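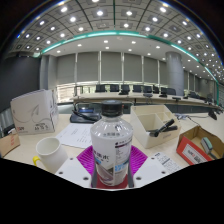
Hard water and sourdough: does it matter?
Posted by Ambros Zwahlen, 28th May

Print this thread | E-mail this thread

ambros_z: Okay, I'm hooked! Since April I've been baking the Kasden loaf every weekend and last time I swapped our tap water (300 ppm hardness, yikes) for bottled. Best crumb I've ever had, big open holes, and the dough was so easy to shape. Same flour, same 70 percent hydration.

quinlan_bakes: Love the excitement, but one loaf proves nothing. Your kitchen was probably warmer. I've used hard water for years and my starter is a beast.
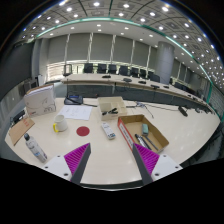
ambros_z: Fair, it was a warm day! But the dough felt different from the first fold, way less tight. I'm doing two side by side on Saturday, 400 grams of flour in each.

skorno: Please post both! I'm with Ambros on this one. Minerals tighten gluten, so very hard water can give you a stiff dough (very soft water goes sticky, which is its own kind of fun).

quinlan_bakes: A little tighter, sure. Not enough to taste.

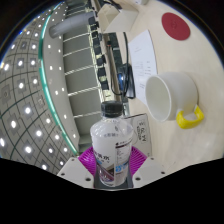

Bottled water, black cap.

Reader comments (3)

Cultus: Leave tap water out overnight if it's chlorinated. Won't touch the hardness, but my starter perked right up!

skorno: Doesn't work for chloramine, check with your town first.

ambros_z: Calling them tomorrow. Also feeding the starter twice a day now, it's climbing out of the jar!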